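# ¿Ya saben doblar toallas? Pues depende de la toalla

Llevo desde marzo con una obsesión que en casa ya no tiene remedio: averiguar si las máquinas pueden hacer de una vez las tareas aburridas. Me refiero a recoger la mesa, vaciar el lavavajillas, meter una bolsa en una caja, pegar una etiqueta derecha. Las que hacemos sin pensar mientras escuchamos la radio.

Empecé por lo doméstico, claro, porque es lo que más me interesa (egoístamente). Mi amiga Tahmineh Khosravi trabaja en Enmont, donde prueban brazos robóticos con ropa de casa, y me dejó pasar una mañana entera mirando. ¡Qué mañana! El brazo cogía una toalla de lavabo por dos esquinas, la estiraba, la doblaba por la mitad y otra vez por la mitad. Lento, sí. Yo habría hecho el cesto entero en lo que tardó en dejar lista la primera. Pero la dobló bien, con los bordes casi a ras, y a mí se me escapó un aplauso.

Luego Tahmineh le puso una funda de almohada. Fue otra historia. La pinza agarraba las dos capas a la vez, la soltaba, volvía a probar, y a los 9 intentos lo dejamos. Una funda de almohada es un objeto dificilísimo si uno se para a pensarlo: tiene un dentro y un fuera, y desde arriba los dos se parecen muchísimo.

Con los platos pasa algo parecido. Los llanos, estupendo. Los vasos altos, regular. Las tapas de los táperes, un desastre, aunque ahí me siento muy acompañada, que yo tampoco he encontrado jamás la tapa que toca.
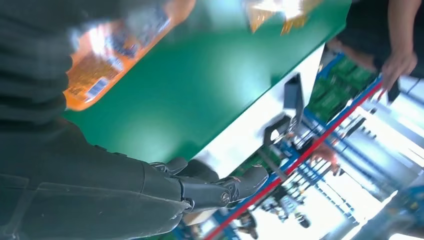
Lo que más me ha sorprendido, con todo, es lo que pasa en los talleres. Yo iba convencida de que ahí estaba todo resuelto, porque llevamos toda la vida viendo brazos enormes que sueldan coches. Y soldar coches es justo lo que mejor se les da: la pieza llega siempre igual y al mismo sitio. Lo difícil es lo otro, el trabajo de mesa. Pensad en un paquete naranja con su código de barras en una etiqueta blanca, puesto sobre una superficie verde y brillante, con la luz rebotando por todas partes. Para nosotros no tiene misterio ninguno. Para una mano negra de dedos articulados que llega por el borde hay que decidir dónde acaba el paquete y dónde empieza el reflejo, cuánto apretar y desde qué lado entrar. Y si el envoltorio es de los que brillan, peor todavía.

Bok-nam Gil, que lleva la línea de empaquetado en Skiltcombe, me lo explicó con mucha paciencia por teléfono. Su turno prepara 289 paquetes en una tarde buena, todos a mano. Le pregunté cuántos le confiaría hoy a un robot y se rió un buen rato. «Los rígidos, todos. Los blandos, pregúntame el año que viene.» Me contó también que el verdadero quebradero de cabeza es el cambio de producto. Una persona nueva ve el envase distinto, le da la vuelta un par de veces y sigue trabajando. A una máquina a menudo hay que volver a enseñarle, y esas horas también cuestan dinero.

Aun así, ¡estoy entusiasmada! En Enmont tienen un programa de entrenamiento, Lanz, en el que una persona guía el brazo y el sistema aprende de esas repeticiones. Vi una prueba con bolsas de legumbres: después de 100 demostraciones, el brazo las metía en la caja sin volcarlas casi nunca. Cuando una se le resbaló, la buscó, corrigió el agarre y la volvió a levantar. Me pareció más bonito que los aciertos, la verdad. Ese pequeño titubeo antes de volver a probar es exactamente lo que hago yo con las bolsas del supermercado.

¿Me compraría uno para casa? Todavía no. Necesito algo que se apañe con calcetines desparejados, una gata que se sube a todo y una cocina en la que caben dos personas si una contiene la respiración. Pero para una tarea concreta, en una mesa despejada y con objetos que se dejen agarrar, creo que ya estamos muy cerca.

Me queda pendiente la visita a Grara, donde están probando a vaciar lavavajillas con cubiertos y todo. Tengo una curiosidad tremenda por ver qué hacen con las cucharillas. Si alguien ha visto funcionar algo así en una cocina normal, con sus migas y sus imanes en la nevera, que me lo cuente en los comentarios, por favor, con todos los detalles.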